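I'd been bugging the lead tech at Cemwood's Panberg lab for months to tell me about the time the arm wouldn't let go. She finally gave in, over a very bad coffee (the machine there is its own kind of hazard!).

"It was a cable," she said. "A dumb little cable."

They'd been running the Ogola hand through pick-and-place all July: grab a cup, put it in a bin, open, back off. On run 160 it grabbed and just stayed shut. The software said the fingers were open. The fingers disagreed.

"So my coworker reaches in to pull the cup out, and I yelled. I don't yell, usually."

He froze, she hit the stop, and they stood there for about 11 seconds feeling sick. A wire near the wrist had been flexing until it broke inside its jacket, and the hand had lost its open signal while the arm kept taking commands. It could have swung with his fingers in there.

I asked what they do differently now. Power off before hands go in, she said, every time, and 2 people on every long session. They also check the wiring every 9 runs, a number she admits she made up on the spot and never changed.

"You look at the wrist first. Then the elbow, where it loops."

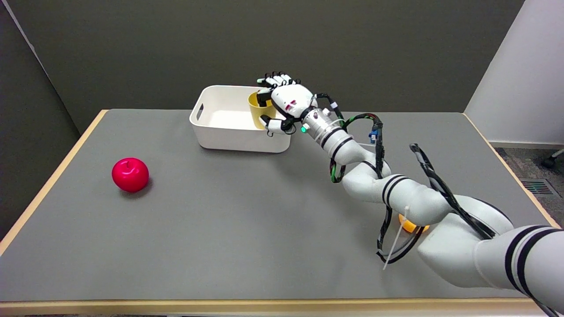 ## So, does she trust it?

"I trust the stop button," she said, laughing. She'd like Vullach, who made the harness, to send a version with more slack. They've promised one. She's still waiting, and she's still checking cables before lunch.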